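We got to the Fekimis hosiery mill in Prirville a little before nine in the morning, and Elli Pesonen was already at the gate with a tray of coffee (bless her!). I've been buying socks from this company for my shop for years and had never once seen where they're made, so I was as giddy as a kid on a field trip. It was February and bitterly cold, and the knitting hall felt wonderful.

Elli walked us past row after row of circular machines, each one turning out a plain crew sock in under 5 minutes, and let us handle the tubes before the toes get closed.

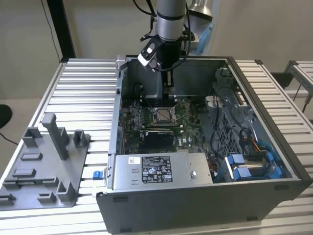

After that came the boarding room, where socks are pulled over flat metal feet and steamed into shape, and then packing, which I could have watched all day. Kwadwo Nutsugah runs that floor, and he told me the smallest order they'll take in a custom pattern is 400 pairs, down from 1000. That's good news for a little store like mine! I came home with three sample cards and a promise of wool blends by fall.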